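Search this site
Search
4 min read

Planner notes: contact margins in the two-arm cell

The Halvorsen cell now runs the Kornon planner on both arms from a single process. Until the start of April each arm had its own planner instance and the two exchanged reserved volumes over a socket. The arrangement was safe and slow. Most of the waiting came from one arm holding a reservation it had finished with.

Asmaa Tawfik replaced the reservations with one joint state for the pair. A plan is now checked against both arms, both grippers, the rails, the baskets and the table in the same pass. The collision model is coarse away from the fingers and fine close to them. Block handling needs the fine part: a jaw has to come within a small distance of one object without brushing its neighbour.
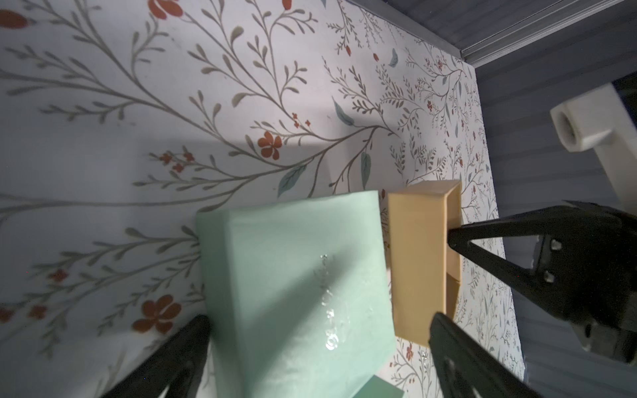
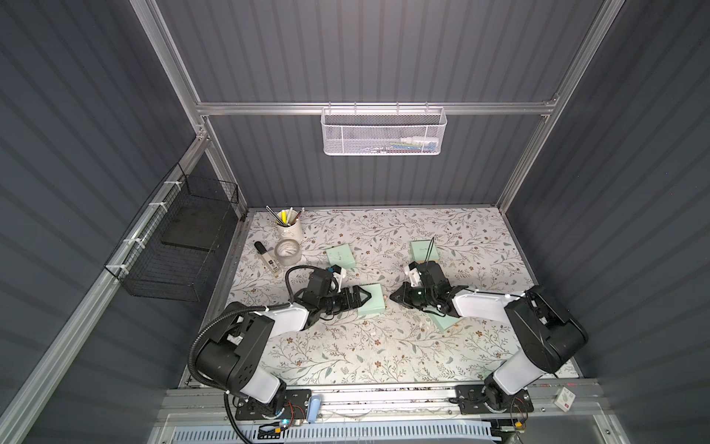 Page last changed: Wednesday, April 15, 2020

The wrist view and the fixed view are handled differently. The fixed camera gives the first estimate of where each mint-green block lies and which arm should go for it. The wrist camera takes over for the approach. When a block is nearly touching something else, as with the tan box in the wrist view, the segmenter used to merge the two into one object and offer a grasp across both. Ovidiu Preda's change splits on colour before depth, and the merged case is now rare in replay.

The printed tabletop remains a nuisance. Leaves and blossoms produce strong edges, and the old corner detector spent much of its budget on them. The detector now subtracts a stored map of the pattern. If the covering is moved, the map must be rebuilt with the Brarer calibration tool, or block positions will drift without any warning in the log.

Cables are still not modelled. The thin black one lying over a block in the fixed view is invisible to the planner, and paths near it should be run at reduced speed.

Replay results: of 2000 logged requests, 857 involved both arms. All of those were replanned with the new joint check, and 3 failed to return a path inside the time limit. The three logs are in the Hadasar store under the planner folder. Each has one gripper directly above the goal of the other, so a retreat move has to be inserted by hand for now.

To switch over, stop both arm services, set planner_mode to joint in the cell file and start the left arm first. The right arm service will refuse to start if it finds an old socket file. Delete it and try again. Margins set per arm in earlier files are ignored in joint mode.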